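Hand-held gripper fingers no longer close evenly at the tips
Posted in Workshop and Machines, March
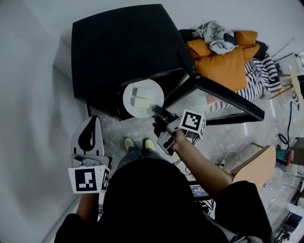 I look after a pair of hand-held grippers that we use for recording household tasks, mostly setting tables and moving food about. The right-hand one has started closing unevenly. The tips should meet flat, and now one side arrives before the other and the far tip sits slightly low. With soft food on a plate it matters a good deal, because I have to bring the two black fingers in over the rim of the plate and there isn't much room to be crooked. With the pale slices on the round white plate I'm correcting with my wrist all the time, and the wrist correction then goes into the recording.

What I've done so far:

Cleaned the fingers and the slide with a dry cloth.
Tightened the two screws at the base of each finger. One was loose by a quarter turn, the other three were fine.
Swapped the finger pads from our spare set. No change.

The left-hand one still closes properly. Both were put together from the Tralier kit at the same time. I haven't touched the marker cube on the front and would like to avoid it, as I'm told that means calibrating again. Is this the slide, the linkage, or something I've bent? And can I get to it with the cube left on?

Lernadia

Sernau

Most likely the linkage. There are two short arms behind the finger carriers and they share one pin. When the pin wears, one arm gets a head start on the other and you see just what you describe.

To check, squeeze the trigger until the tips are a few millimetres apart and hold it there. With your other hand push each finger sideways, gently. If one moves and the other doesn't, the play is on that side and it is the pin or the hole it runs in. If both move by the same amount, look at the slide.

You can reach the pin with the cube on. It goes like this on mine, which is also a Tralier:

Take the lower shell off first, four screws, and keep the long one separate as it goes back at the rear.
Unhook the return spring from the trigger end. The other end can stay.
Push the pin out from the left with a 2 mm punch. It should go with hand pressure. If you need a hammer, stop, there is a clip you've missed.
Look at the holes in both arms. Oval means new arms. Round with a worn pin means a new pin only.
Put a small amount of dry lubricant on the pin. No grease, it picks up crumbs and you'll be back in there in a month.

The low tip is a separate thing, I think. Loosen the finger screws, close the trigger on a flat steel rule so that both pads sit against it, and tighten with the trigger held. Do the screws alternately. If you do one fully and then the other, the finger turns slightly as it goes tight.

The arms on mine were changed after 172 hours of use, if that helps you judge. They were printed ones. The metal set has been in ever since and I check the play every 40 hours.

mulligan

had this, was the spring. bent it back with pliers and its ok

Maricruz Escobedo

I agree with Sernau about the pin, but I'd add two points.

First, check the printed shell for a crack by the trigger pivot before ordering anything. It is hard to see until you flex it under a lamp. A cracked shell lets the whole trigger lean over when you squeeze, and that looks the same as a worn arm from the outside. I replaced a set of arms for no reason before I found mine.

Second, leaving the cube alone is right, but put a pencil line across the joint between the cube mount and the body before you start. You'll be pressing on the body to get the shell off, and the mount can creep. If the line still matches afterwards you can carry on with a short check. If it has moved, do the full calibration. It takes me 20 minutes with the board set up at 90 degrees to the bench, so it's a nuisance and not much more.

You will need to redo the open and closed limits whichever part you change, even if you only move the fingers on their screws. Fully open, save, fully closed on nothing, save. I do it three times and keep the last one.

I wouldn't bend the spring. It may pull straight for a while, but the worn part is still worn, and a bent spring changes how the trigger feels compared with your left hand. If it has gone soft then fit a new one, and do both grippers together so they match.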